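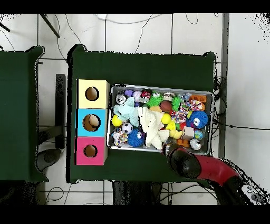
Skutell 278 Penetrating Grout Sealer
Water-based, clear, for cement grout on indoor floors and walls

Home > Floor Care > Sealers > Skutell 278

Supplied by: Dratport
Container: one quart, screw cap
Coverage: roughly 71 square feet per quart, two coats
Finish: no sheen, no color change on most cement grouts
Status: In stock

Product overview

Skutell 278 is a ready-to-use sealer for sanded and unsanded cement grout. It soaks into the pores of the joint and slows the uptake of water, oil and food stains. It does not form a film on the surface and will not add gloss. The joint remains open to water vapor, so moisture under the tile can still escape.

Coverage depends on joint width, tile size and the age of the grout. Small tiles have more joint per square foot and use more product. Old grout that has never been sealed may take twice as much on the first coat as on the second. Order for the first coat.

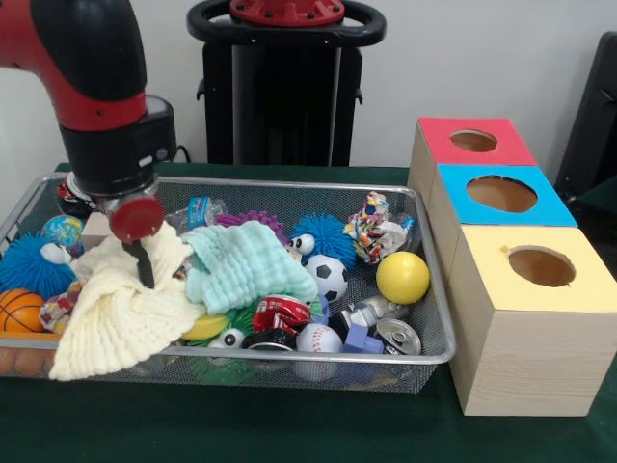 Joints wider than a pencil line should be treated with a flat brush. For narrow joints, the Olatunji roller applicator gives better control and leaves less sealer on the tile. The roller is sold separately and fits the standard quart bottle. Do not use a pump sprayer on walls. Overspray on glass, chrome or painted trim must be wiped off while wet.

Suitable surfaces

Cement grout between ceramic, porcelain and quarry tile. Honed stone may be treated at the same time as the joints, but test a hidden spot first and let it dry overnight before judging the color.

Not suitable for

Epoxy or urethane grout. Silicone joints. Outdoor paving. Floors with radiant heat that cannot be switched off during application. Grout that already carries a film-forming sealer, unless that sealer has been fully stripped.

Preparation

New grout must cure for the full period stated by the grout maker. Do not shorten this period with fans or heaters.

Existing floors should be swept, washed with Grinesside Neutral Cleaner and rinsed with clean water. Avoid soap, vinegar and wax-based floor products for the last wash. Soap leaves a residue that blocks the pores, and vinegar attacks the cement. Change the rinse water as soon as it turns cloudy. Allow the joints to dry until the color is even from wall to wall. Corners and the strip under radiators dry last.

Repair cracked or missing grout before sealing. Fresh patches need the same curing time as new grout.

Application

Shake the bottle. Apply a thin, even coat along the joint. Work backward toward the door in sections small enough to wipe before the sealer dries. After a few minutes, wipe all sealer off the tile face with a dry white cotton cloth. Apply the second coat as soon as the first is dry to the touch.

Keep foot traffic off the floor for 9 hours after the second coat. Keep water off it overnight. Rugs and rubber-backed mats should stay off for longer, as they trap moisture at the surface.

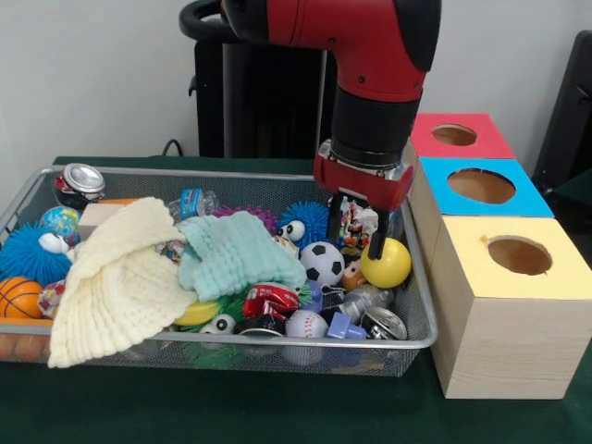 Technical Data Sheet, Issue 2

Form: thin liquid, milky in the bottle, clear when dry
Odor: faint
Base: water
Flammability: not flammable as supplied
Thinning: do not thin
Cleanup: warm water while wet; dried residue needs a nylon pad
Storage: closed container, indoors, away from frost
Freezing: product that has frozen must be discarded, even if it looks normal after thawing

Changes from Issue 1: the advice on honed stone has been revised, and the foot traffic time now applies to both walls and floors where a shower tray is in use. The formula is the same.

Testing an existing seal

Place a few drops of water on a clean, dry joint in a busy part of the floor. If the drops stand on the joint, the seal is still working. If the joint darkens quickly, clean and reseal. Check doorways and the area in front of the sink separately, where the seal wears sooner than in the rest of the room.

Haze on the tile

A dull or streaky film means that sealer was left to dry on the tile face. Dampen a white cloth with fresh sealer, rub the area until the haze softens, and wipe dry at once. For haze more than a day old, use a white nylon pad and Grinesside Neutral Cleaner at full strength, then rinse. Do not use a colored pad on glazed tile.
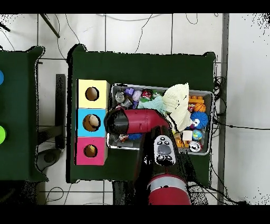

Ordering and delivery

Item: Skutell 278, one quart
Also needed: Olatunji roller applicator, Grinesside Neutral Cleaner
Trade case: 9 bottles, mixed cases not available

Orders are packed on working days. No dispatch on Sunday. During frost, shipments are held at Dratport until the route is clear, and the buyer is told by email. Unopened bottles may be returned. Opened bottles and bottles without a batch label cannot be accepted.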